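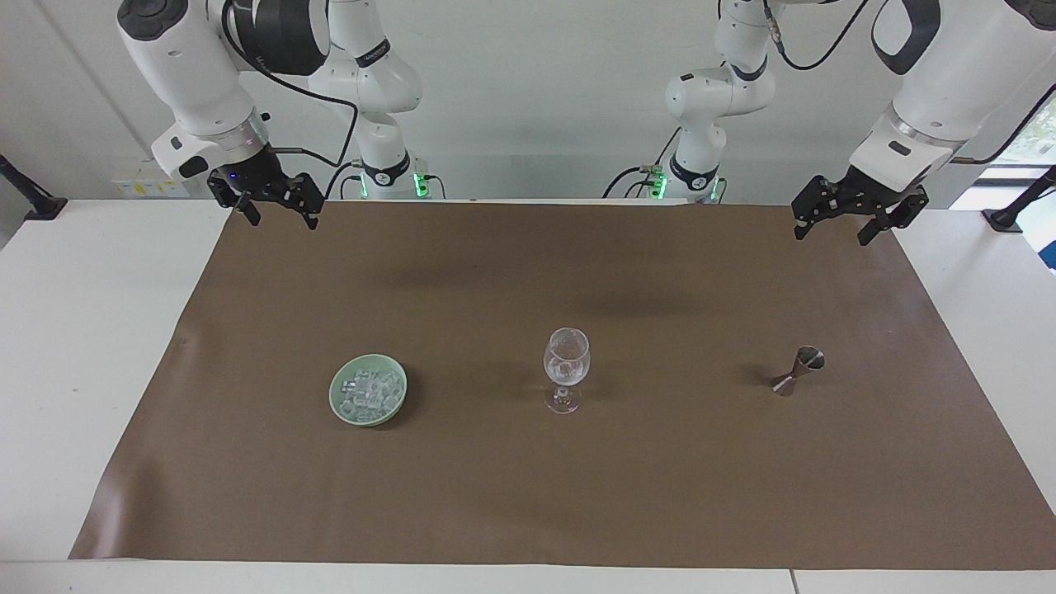

White arms, black grippers, green light at the base on the left.

31 October 2019

I sold the car in May and have been getting the bus to work since then. A few people have asked how it's going, so I'm writing it down once.

The bus from Stirkudham takes 50 minutes if the lights at the bottom of Prudach Road are kind. Driving took 25. I knew that before I started and it hasn't bothered me as much as I thought it would. I read on the way in and mostly look out of the window on the way home. I've finished more library books this summer than in the last few years put together.

The money is better than I expected. My last full year of running the car came to 3,879 pounds with insurance, fuel, the MOT and a new clutch. The clutch was 400 of that, so it wasn't a typical year, but there was always something. The bus pass is a lot less, even with the odd taxi when I've missed the last one.

What I don't like is the waiting. The shelter at my end has no seat and the timetable in it is from the winter before last. Two buses an hour sounds fine until one of them doesn't come. I've started keeping a spare pair of socks in my desk drawer, and I'd recommend that to anyone.

Food shopping has changed too. I used to do one big shop and throw a fair bit of it away. Now I get off two stops early, go into Drundik for what I can carry, and walk the rest. Potatoes are the problem. Dragica Hoxha from upstairs drives to the big supermarket most weeks and has offered to bring me a sack back, and I've stopped saying no.

I do miss being able to go and see Gobnait without planning it. She's moved out past the reservoir and there is no bus at all after six. We've met in town a couple of times instead – fine, but it's not the same as sitting in her kitchen.

The clocks have gone back now and I'm leaving work in the dark. I've bought a better coat and a small torch for the lane. I'll see how I feel about it all in the spring, when the pass needs renewing.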